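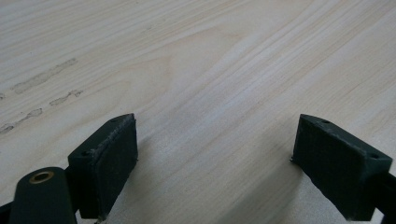

Marks on the pale table, left-hand side

Forum: Writing Together > Co-authors and couples

Topic: Whose name goes first on the cover?

stamorby_nandi
My husband and I have finished a devotional for new parents, 240 pages, 28 short readings with a prayer after each. I wrote 19 of them and he wrote the rest, plus the introduction. Usano Press want to know by the end of June how the names should run. He says alphabetical by first name, which puts Lungile before Nandi. I say whoever wrote more goes first. What did other people do?

T_Rampersad
Alphabetical. Readers don't count chapters.

oleckreader
I disagree with Themba. If one person did most of the work the cover should show it. My first book was with a friend from church and we went alphabetical to keep the peace. Every shop shelved it under her name and I was left out of the listings for years.

sorin.g
Do you share a surname? If so it hardly matters for shelving. "Nandi and Lungile Masilela" or the other way round, it sits in the same place.

stamorby_nandi
We don't. He is Cele, I kept Masilela. So it would be under C or M.

sorin.g
Then it does matter. Ask Usano which name they will use for the spine and the catalogue before you argue about anything else.

T_Rampersad
Still think it's a small thing. It's a book about family life – I would let him have it and put your name first on the next one.

oleckreader
There may not be a next one, Themba. She wrote 19 readings.

Thongchai S
We signed each chapter with initials at the end. Zwane did the same with their Lent book. It meant the cover order stopped bothering us, and people wrote to the right person with questions. Check your contract too. Ours had the order of names in clause 2 and changing it later needed both signatures.

stamorby_nandi
Thanks, the initials are a good idea and he likes it as well. Contract says nothing about order, I've just looked. I'll email the editor tonight about the spine.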